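Research > Projects > Brakitz > FAQ

Print this page | E-mail this page

Brakitz: Frequently Asked Questions

Last updated 23 Jun 2024

These are the questions we get most often about the Brakitz study on teaching robots to handle clear objects. For the full method, please read the project report. Questions that are not covered can go to Harpreet Lapointe (method and results) or Felicidad Salazar (data and recording).

What is the Brakitz study?

It is a study of how well a robot arm can learn to pick up and set down transparent things when all of its training comes from people using a hand-held gripper. No robot is present while the training data is recorded. A person holds the gripper, does the task, and the camera on the gripper records it. The arm is trained on those recordings afterward.

Why clear objects?

Depth sensors often read straight through acrylic and glass, or return nothing at all. A color camera does better, but what it sees changes with whatever is behind or inside the object. We wanted to know if a policy trained on color video alone could learn to find the edges.

What objects were used?

There are 73 objects in the set. Most are household items: display stands, food boxes, drinking glasses, picture frames, drawer dividers. A smaller part of the set is opaque and serves as a comparison group. The list is in the appendix to the report.

What is Stivby?

Stivby is the name of our training code. It takes the recordings, works out the path of the gripper, and turns each one into a series of images and hand motions. Cheung is the part that does the path tracking. They are separate programs and you can use Cheung without Stivby.

How many people did the recording?

Seven. Each person had one training session and then worked alone. We gave them the task in words ("pick up the frame and stand it against the block") and did not tell them where to grip. This was a choice we went back and forth on. Fixed grip points give cleaner data, but the policy then fails when the object is turned in a way the script did not cover.

What did you find?

The policy trained on the full set did better on clear objects than the one trained on opaque objects only. The gain was largest for flat, thick pieces and smallest for thin-walled glasses. With glasses, the arm tended to close too early and push the object away. We do not have a fix for that yet. The tables in the report give results for each object group separately, and we ask that people cite those and not a single overall score.

Does it matter what is inside a clear object?

Yes, and more than we expected. Picture frames are the best case to look at, so we ran a separate test on them, called Kosus. Each frame was recorded empty, with a plain white sheet, and with a printed card. With a card inside, early versions of the policy steered toward the card and ignored the clear border around it. The fingers would stop short of the card's edge and hit the acrylic on the way.

We changed two things. We added recordings in which the card sits off center or at an angle, and we cropped the training images at random so that the card could not be used as a fixed landmark. After that, the policy did a better job of aiming for the outer edge of the frame.

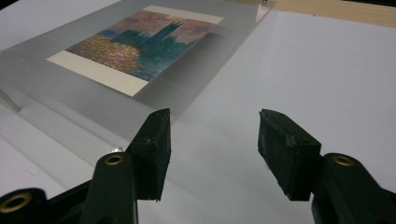 Gripper view of a clear acrylic frame holding a postcard of the Houses of Parliament at sunset.

Why use a white table?

A white table behind clear acrylic is a hard case. The panel shows up mainly through its edges and its shadow. We also recorded on other surfaces, and those results are in the report under "Backgrounds."

Do the foam pads on the fingers need to be replaced?

They do wear. We check them between sessions and replace them when a held object starts to slip. We did not find that scuffed pads changed the training result, but we did not test this carefully and would not rely on it.

Did you control the lighting?

Only in part. Four of the recording sites used overhead lights and closed blinds. One site had a large window, and we kept its recordings in the training set. Glare on acrylic moves as the gripper moves, and leaving those recordings out made the policy worse near windows.

Can I use the data?

Yes, for research. Write to Felicidad Salazar with your name, your institution, and a sentence or two on what you plan to do. Please do not repost the files.

Can I use Stivby with a different gripper?

You can if it has two parallel fingers and the camera is fixed to the body of the gripper. You will need to redo the calibration. Grippers with three or more fingers are not supported.

My replay runs fine but the arm closes in the wrong place. What is wrong?

Check the finger width file first. In most of the cases sent to us, the width had been measured without the pads on. Measure it again with the pads in place and rerun the last step of the calibration. You do not need to retrain.

Will there be a second round?

We plan to start recording again in October. That round will cover clear objects with liquid in them and frames stacked in pairs. The object list is still open, and suggestions may be sent to Harpreet Lapointe.

Print this page | E-mail this page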